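Chapter 4

Colour That Stays Put: Dyes, Fibres and the Weekly Wash

What this chapter covers

Why some dyes cling to cloth and others drift off down the plughole
How cotton, wool and polyester each take up colour
What washing, sunlight and rubbing do to a dyed fabric
How dyers test their work before it reaches a shop

Before you start, you'll want to be happy with the material on fibre structure in Chapter 2. If the word "cellulose" makes you nervous, go back and have another look at the first few pages. I'll wait.

When I was nineteen I had a summer job in the dyehouse at Platstead, and on my second morning I turned 80 metres of cream cotton a very faint pink. I hadn't rinsed out a hose properly. The hose had been used for a crimson the evening before, and a cupful of the stuff was still sitting in the bend. The foreman held the cloth up to the window, sighed, and said somebody would probably buy it as "blush". Somebody did. I've been interested in dye ever since, partly out of guilt.

What amazed me at the time was how little colour it took. A cupful of leftover liquor, in a vat you could have parked a small car in, and every last yard of that cotton had found some of it. The dye hadn't stayed in the water where it was put. It had gone looking for the cloth! That pull between a dye and a fibre has a proper name, substantivity, and you'll meet it again and again in the next forty pages or so. For now, think of it as how much a dye would prefer to be on the fabric than in the bath.

Some dyes have plenty of it and some have hardly any. You can see this in your own kitchen with a strip of old white sheet, a mug of strong tea and a mug of water coloured with blackcurrant squash. Leave a piece of the sheet in each for an hour, then rinse both under the cold tap. The squash mostly goes. The tea hangs on, as anyone who has ever owned a white tablecloth will tell you. Try it again with a bit of wool and things change, and I won't spoil it by saying how – it's the first activity at the end of this section.

Cotton deserves a special mention here, being the fibre most of us have next to our skin. It's nearly all cellulose, it loves water, and it swells when it's wet, so dye can wander in quite easily. The trouble is that what wanders in can wander out again. The older direct dyes simply sit inside the fibre, held by rather weak forces, and a hot wash gives them every excuse to leave. Reactive dyes, which came along in the 1950s, form a real chemical bond with the cellulose. They're why a modern T-shirt can go through the machine week after week and still look more or less like the colour you paid for.

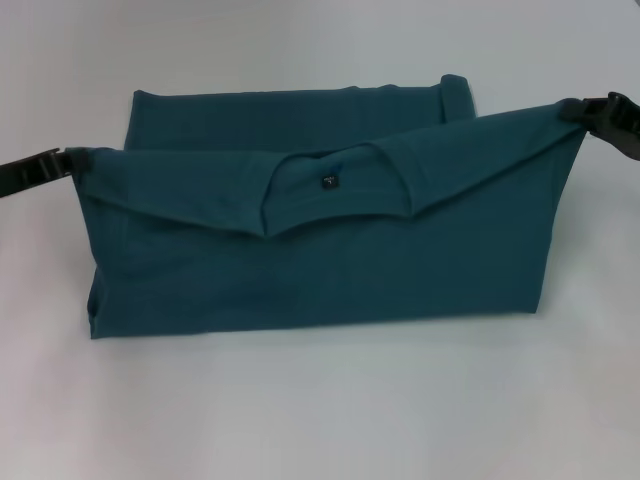 Figure 4.1 A muted blue-green on cotton. Shades between teal and petrol are usually mixed from more than one dye.

Mixed shades are where the fun starts, and the headaches too. Say you want a dark blue-green. You might begin with a turquoise, add a navy, and then warm it up with a touch of yellow. Lovely. But now you've got three dyes in one bath, and each has its own habits. One may rush on to the cloth in the first ten minutes while another dawdles. One may stand up well to sunlight while its neighbour fades by the end of July. When that happens the fabric doesn't just get paler, it changes colour altogether, and a green curtain can end up with a blue stripe down the side nearest the glass. My mother had a pair like that for years and told visitors it was the pattern.

Dyers call a well-matched set of dyes compatible, and choosing one is a large part of the job. My old colleague Niilo Rautiainen kept his recipes on index cards in shoe boxes, more than 3,000 of them, with a snip of dyed cloth stapled to each. He could put his hand on a bottle green from twelve years back faster than I could open the cupboard. We'll look at how recipes like his are written in Section 4.3, and you'll have a go at scaling one up from a 250 ml beaker to a full vat. (Bring a calculator. Everyone gets a decimal point wrong at least once.)

Then there's the business of proving that a colour will last. Cloth is washed next to a strip of plain white fabric to see whether any dye crosses over. It's rubbed with a dry white cloth, and then with a wet one, which nearly always comes off worse. It's put under a bright lamp beside a set of blue wool standards that fade at known rates. Each result is given a grade, and a buyer will often turn down a whole delivery over half a grade. Chiến Diệp, who read an early draft of this chapter, pointed out that I'd left out perspiration. Quite right. There's a test for that as well, with an artificial sweat you mix up from a recipe, and it smells better than you'd think.

A word about words before we get going. In everyday speech we say a shirt has "run" or "faded" as if they were the same complaint. In this book, bleeding means dye leaving a fabric into water, staining means that dye landing on something else, and fading means the dye itself being broken down, usually by light. Please keep the three apart in your written answers. They have different causes and very different cures.

4.1 What makes a dye a dye?

Plenty of things are coloured without being any use as dyes. Brick dust is a fine strong red, but rub it into a vest and most of it will shake out on the doorstep. To count as a dye, a substance has to do two jobs. It must absorb some of the light that falls on it, so that we see what's left over as colour, and it must be able to get into a fibre and stay there. The part of the molecule that does the first job is called the chromophore, and that's where we'll begin.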